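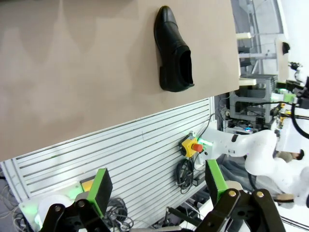 Black dress shoe on a beige tabletop.

Review: Leka Panel Manager for small primary care practices
By Aisling Mac Carthaigh
5 Aug 2024

Leka Panel Manager is a web-based tool that sits beside a practice's electronic health record and keeps track of which patients belong to which clinician, what preventive care each one is due for, and who is going to call them. It is sold by Dralari. I tested it at a family practice with two physicians, one nurse practitioner and a panel of 3000 patients. The test ran from March until the end of the school year.

Setup

The first import takes a flat file from the health record. Ours had 146 rows rejected, nearly all for missing birth dates or duplicate chart numbers. The error report lists the row and the field, and corrected rows can be loaded without repeating the whole import. After that the tool pulls updates overnight. There is no same-day refresh, so a patient who had a blood test in the morning still shows as overdue that afternoon.

Assigning patients to clinicians follows the usual four-step method: only clinician seen, clinician seen most, clinician who did the last physical, clinician seen last. The order can be changed. Manual overrides are kept through later updates, and the name of the person who made the change is stored with it.

Care gaps

The gap list is the main screen. It covers cancer screening, blood pressure, diabetes labs, childhood shots and depression screening. Each measure has its own page showing the age range, the look-back period and the codes that count. Local rules can be added, though only with simple conditions. We could not write one that excluded patients in hospice unless a hospice code was present in the chart.

On the first full run the tool flagged 721 patients as overdue for colorectal screening. Selim Polat, the practice's nurse manager, checked a sample by hand. Most of the false flags were colonoscopies done elsewhere and scanned in as PDFs. Leka does not read scanned documents. Staff have to enter the date, which takes four clicks per patient.

Outreach

Call lists can be split by staff member, language and preferred phone time. Letters print cleanly. Text messages need a separate contract with Varkow, and replies land in the Varkow inbox instead of on the patient's page in Leka. This is the weakest part of the product.

Reports

Quality reports export to spreadsheet format with numerator, denominator and exclusions in separate columns. Payer-specific layouts are included for a few plans. Totals matched our own queries except for blood pressure, where Leka uses the last reading of the year and our query used the lowest reading on the last visit.

Compared with Fisness

Fisness, which the practice used before, has better text messaging and a faster search. It does not allow edits to measure definitions, and its overrides are lost at each update.

Rating: 4 out of 5. Suitable for practices that have a staff member with set hours for data cleanup.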